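How I clean a plastic basket without wrecking the trim

I put this off all through February, so learn from me! The basket I use for odds and ends is cream plastic with a brown rim, and the bottom is all those little diamond-shaped holes that love to hang on to fluff.

First, empty it and knock it upside down over the trash (outside, if you can stand the cold). Then go over the holes with a dry paintbrush, working along the diagonal rows. Do this before any water gets near it, or you'll be picking out gray paste with a toothpick like I did.

Next, squirt a little dish soap into 500 ml of warm water and use an old toothbrush on the bottom and around the loop of the handle. Go easy on the brown edging. I just wipe mine with a soft cloth.

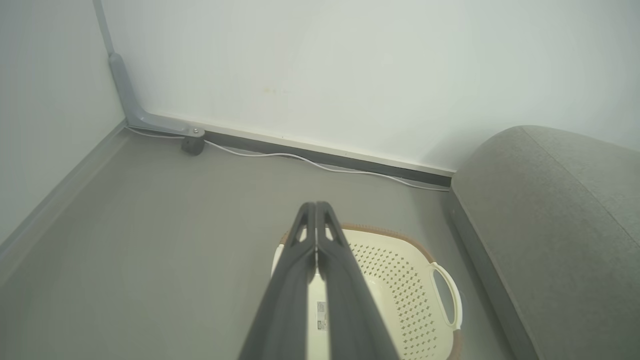
Marina Liapis wrote in to say she skips the toothbrush and soaks hers in the bathtub overnight, and that the fluff floats right out. I tried it with my older one and it did work, though I had to scrub the tub afterward, so pick your chore!

Rinse from the underside so the water pushes everything back out the way it came, shake it hard, and leave it upside down on a towel until the holes are dry.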